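Drustico Staff Forum – Working Life – Automation

Thread: Sorting and packing of accessories, consultation on the change of duties
Replies: 5

s_aksoy_ops
Posted 24/01/2026

Colleagues are invited to comment on the proposed change of duties for accessory sorting. Under the proposal, a trained system supplied by Plidanetti will take over the first sort of small goods from July. Staff on that line will move either to demonstration work, in which a person sorts goods with hand-held grippers and the movements are recorded, or to final checking. The box used for practice is shallow and holds the kind of goods that give the present machine the most trouble.
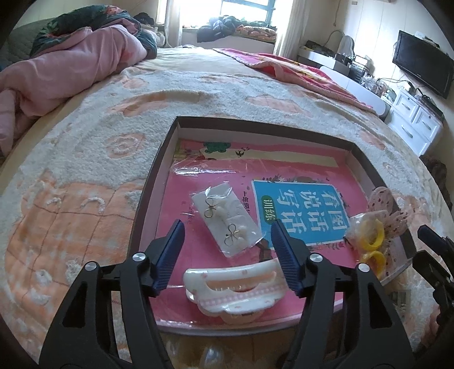

Hair clip, bow earrings and wrapped hair accessories in a box lid, with the hand-held gripper.

Comments will be read by management and answered in this thread.
Şengül Aksoy

packline_ekrem
I wish to record an objection. The paper describes demonstration work as equal to sorting. It is a different job. A sorter at Drustico handles 439 packets in a shift and may speak to the person opposite. A demonstrator repeats one movement slowly and is asked to repeat it again if the grip was poor. The pay grade should be settled before anyone is moved.

h_toprak
I cannot agree with the previous poster on every point. I transferred to demonstration work at the Panagiotou site and my wrists are better for it. The pace is lower and the breaks are respected. I do accept that the work is quieter, and that the grade remains unclear.

packline_ekrem
I am glad to hear of the wrists. My point on the grade stands. It was raised during the Pristis trial as well, and 28 of us signed the letter.

s_aksoy_ops
The letter was received. The grade will be reviewed before July and no member of staff will be moved until the result is published. I have asked the training lead to set out what the work involves.
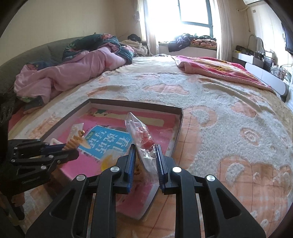
Tülin Değirmenci
Training Lead, Demonstration Work

Thank you for the invitation to reply. Clear packaging is the hardest part of this work. It creases, it shines, and the item inside may be very small. An experienced packer knows where to take hold of such a packet, and that knowledge is what we ask people to show. Each demonstrator is expected to complete 387 recorded movements in the first month. A poor grip is kept on record and is not counted against the person – this was unclear in the paper and will be corrected.

On the question of conversation, there is no rule against it. Recording is of movement and picture only.

ertugrul_a
May I ask what happens to those who do not wish to demonstrate? Final checking has fewer places than the present line. Several of us have no objection to the machine itself, but would not choose to spend the day teaching it.

s_aksoy_ops
Mr Aksoy's question is a fair one. Requests for final checking will be taken in order of service. If there are more requests than places, the matter will return to this forum before any decision is made. Please send requests to the operations office in writing.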